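Packaging Waste in Small Online Shops
Student project report, Jianguo Yan
10/07/2022

3. Method

For this project I studied how small online shops pack the goods they send. I chose three shops, Ravis, Nomari and Drelitance, and asked each of them for its packing records for July of the last year. Ravis and Nomari gave me full records. Drelitance gave only the total, so it is left out of the comparison by weight.

In all I had 3946 orders. I took a sample of 300 and wrote down the size of the goods, the size of the box and the kind of filler.

4. Results

The most common problem was a box too large for its contents. Both shops keep only 4 box sizes, and the workers take the next bigger one when they are in a hurry. Paper filler was used more than plastic — this was a surprise for me, as the paper costs more. Nomari told me it spends around 1000 dollars in a year on filler alone.

5. Limits of the work

The sample is from one month only, and I could not check the returns. My supervisor also remarked that clothes and kitchen goods should be compared separately, and I agree with this.
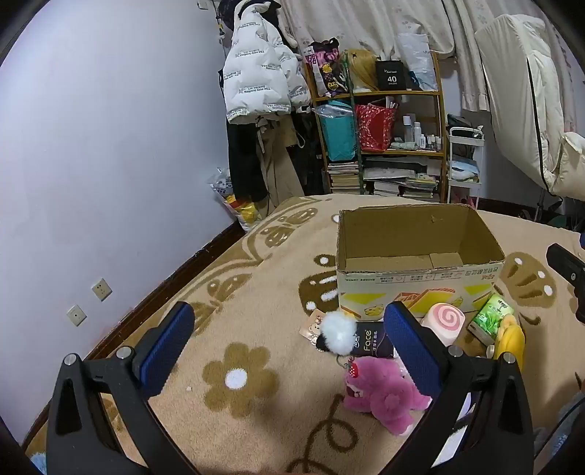

Which change would be the easiest for a small shop to make first?

Adding one smaller box size, so that small orders need less filler.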